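Forer opened orders on 7th March for the Prastent kit, a two-arm package for network cabling work. The kit costs $2,465 a month and is under review at Keogh, where an arm has been set up beside a rack and switch. 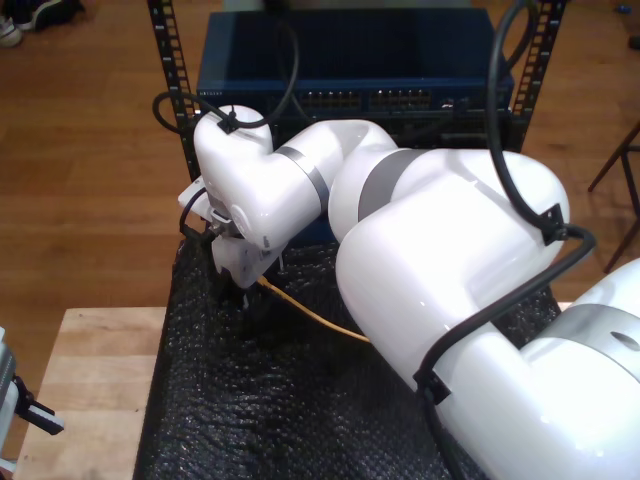
Simin Shojaei wrote in reply to the notice that the monthly price is fair for a large site but hard to justify for a small office with a single rack.

Forer said the package includes setup and eight hours of staff training. Spare finger pads are sold separately at $98 a pair. 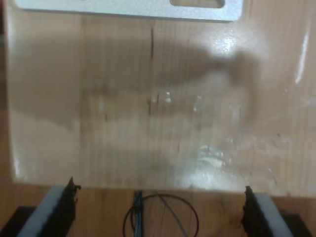

Reviewers at Keogh will report in June on upkeep, noise and ease of training. Wear on the gripping parts is a main concern. The notched edges on the black inner sections of the two fingers will be checked at set points in the trial, and the results will be shared with Forer. The trial covers 308 cable tasks — all of them at one bench. 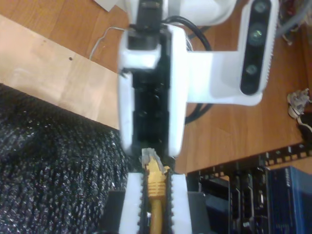 Can the kit be bought outright? Forer offers it by monthly lease only, with a one-year minimum term.

Requests for a site visit should be sent to Hiba Geagea at Forer.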